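3.2 Surface materials and cleaning practice

Shared kitchens at the Fleldale and Talport sites were surveyed in January. Both buildings were fitted out under the same lease terms, but the work surfaces differ. Fleldale kept its older laminate counters, while Talport replaced most of them with stainless steel tables. Each kitchen was visited at the end of the working day, after the last scheduled use and before the evening cleaning round.

Swabs were taken from a fixed area of 100 square centimeters at three points per surface: the front edge, the center and the corner nearest the sink. In total, 294 swabs were collected and processed. Samples were kept chilled during transport and plated within 20 hours. Plates with visible damage or condensation were discarded and the point was sampled again on the next visit.
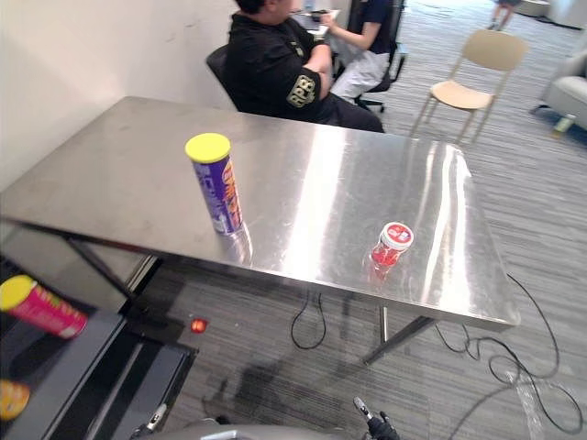

Figure 3. Stainless steel table with a folded edge. Items left on the surface were recorded before swabbing.

Cleaning records were obtained from the contractor, Ekine, and compared with the sign-off sheets kept in each kitchen. The two sources did not always agree. Where a cleaning round appeared in only one of them, it was treated as missed. This choice lowers the apparent cleaning rate at Fleldale more than at Talport, where sheets were filled in more regularly.

Residue counts were higher at the front edge than at the center for both materials. The difference between materials was small at the center point and larger at the edge, where the laminate had often lifted or chipped. Folded steel edges gave lower counts, although the underside of the fold was not sampled and may hold residue that the method does not detect. Scratches on the steel were graded by eye on the scale proposed by Lie. Grade had no clear effect on the counts.

Sealed food packages left out between uses were noted as present or absent and were not swabbed. Halvorsen and Sundqvist graded the surfaces separately, and disagreements were settled by a second inspection of the same table. Corner points next to a sink are reported apart from the others in Section 4, as splashing made repeat values unstable.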